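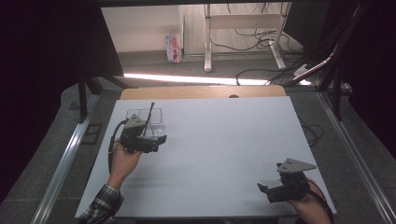
Bench cell upkeep: left gripper creeping open, and what to do about that cable

Forum index > Workcells and fixtures > Setup and maintenance

slotnut_ranch
Jun 6, 2025

OK so I've been looking after our two-gripper bench for a while now (hand-held pair, one per hand, the Luka ones) and I have a left gripper that won't hold its closed position. I squeeze it onto the little clear box, all good, and then over the next few minutes the reading creeps open even though my hand hasn't moved. The jaws look fine! The box doesn't fall. It's just the number that wanders, and then the whole recording is junk, because the software thinks I'm slowly letting go.

Setup, for anybody who wants it: white board laid on top of the wood tabletop, extruded aluminum down both sides, black curtains left and right to keep the window glare off. Gray triangle plates on top of both grippers. The usual test is the clear box with the black rod stuck in it, left hand holds, right hand comes over and takes the rod out. The right gripper behaves perfectly, which makes me a little crazy.

Stuff I've done so far:
- cleaned the jaws with alcohol
- re-zeroed the left one, open and closed
- swapped which port it's plugged into
- took the triangle plate off and put it back on (no idea why I thought that would help)

The counter on the left one says 3297 closes since the last service. Is that a lot? The sheet that came from Womham doesn't give a number, it just says "service as needed," thanks guys.

benchgoblin
Look at your cable. It comes out of the side of the left gripper, makes that big loop and then goes down along your hand to the wrist. Every time you turn your wrist, the loop tugs on the connector. I had the same creeping thing and it was the plug working its way out a hair at a time. Reseated it, put a bit of strain relief on, gone.

Also 3297 is nothing. Mine is way past that on the original pads.

tinfoil_gantry
Gonna disagree with the goblin. A loose plug gives you jumps or dropouts, it doesn't give you a nice slow slide. Slow slide in one direction says mechanical to me. My money is on the set screw that clamps the position sensor to the jaw pivot. When it backs off a little, the sensor turns against its own spring and you get exactly what you're describing, closed jaws and a number that says they're opening.

Try this: close it on something hard, a steel block or whatever, clamp the handle so your hand is out of the picture completely, and walk away. If it still creeps, it's in the gripper. If it sits still, it's you or the cable.

slotnut_ranch
Oh that's a good test, and I feel dumb for never taking my hand out of the equation. I'll do it after lunch. I do have to say the loop bugs me too. I left it that long on purpose so I could reach the far side of the board without running out of slack, but yeah, it flops.

oatmeal_servo
Can I ask about the board? Is it just sitting there or is it fastened? We had ours loose on the table for months and it slid a tiny bit every time somebody leaned on it, and then all our pick spots were off. Ended up pinning it.

slotnut_ranch
Just sitting there! It has foam tape under it and it's pretty heavy so I never worried. There's a hole in the tabletop near the far edge, past the board, and I've thought about using it for a locating pin. Haven't gotten around to it.

oatmeal_servo
Pin it. Really. Foam tape lets go in a hot room and you won't notice until you've lost a week of work.

benchgoblin
Ehh, I'd leave the board alone. With hand-held grippers you aren't driving to taught points anyway, the person's eyes do the correcting. If it moves a little, who cares? Pinning matters when there's an arm on the other end of it.

oatmeal_servo
The replay cares. If those recordings ever get compared from one day to the next, a board that moved is a board that moved. But fine, it's not my bench.

slotnut_ranch
Results! I closed the left one on a steel block, put the handle in a soft-jaw vise with the cable hanging straight down, and set a timer for 8 minutes. It crept. Slower than in my hand, but it crept. Then I did the same with the right one and it didn't budge. So I think tinfoil wins the first round?

tinfoil_gantry
I'll take it. Pull the side cover and look for the little screw on the pivot collar. It's the tiny kind, so use a decent key and not the one from the bottom of the drawer. Snug it, don't crank on it. The collar is soft, and if you strip it you'll be ordering a new one from Dotlow and they are slow.

benchgoblin
I will point out that it crept SLOWER with the cable hanging straight. So the cable is doing something too. I'm not letting this go.

slotnut_ranch
Ha, no, you're right, I noticed that too.

OK, cover's off. The set screw was loose, I could turn it with my fingers. No threadlocker on it that I could see, and the one in the right gripper has a dab of something blue. So either somebody had this one apart before it got to me or it missed a step when it was built. Cleaned it, blue stuff on, snugged, letting it sit overnight before I touch it.

While it was open I also found a bunch of gray fuzz packed in behind the jaw linkage. I'm blaming the carpet. Blew it out.

wobbly_datum
Following this one, we have the same pair. Question for the group: do you re-zero before or after the threadlocker cures? We did it before and it shifted on us.

tinfoil_gantry
After. Always after. And check it with the jaws fully closed on nothing first, then on the box. If you only zero on the box, you bake the give of the box into your closed value. Those clear plastic ones flex more than you'd think.

slotnut_ranch
Morning update. Re-zeroed after curing, fully closed on nothing like tinfoil said, then ran the box and rod routine 89 times in a row (my thumbs hate me). No creep! The number drops on the box and stays there. I'm so happy.

And for the goblin: I shortened the loop. It still comes out the side, but now it's caught with a soft strap at the wrist, so when I twist, the strap takes the pull and the plug doesn't. I can still reach the back of the board if I lean. It feels nicer in the hand too, so you get half a point.

benchgoblin
Half a point!! I'll frame it.

wobbly_datum
What strap did you use? Ours has a zip tie on it right now and I can't say I love it.

slotnut_ranch
Just the hook-and-loop kind off a roll, the narrow one. We get it from Jääskeläinen with our other cable stuff but any of it would do. I wouldn't use a zip tie there, it bites into the jacket right where it bends.

I've put two things on the monthly sheet now: finger-check the pivot screw on both sides, and blow out the linkage. It had been on my list to open them up in March and I skipped it, so this one's on me.

oatmeal_servo
And the board?

slotnut_ranch
I marked the corners with a pencil. If it's wandered by the next check, I'll pin it and come back here and say you were right.

oatmeal_servo
Deal. See you in a month.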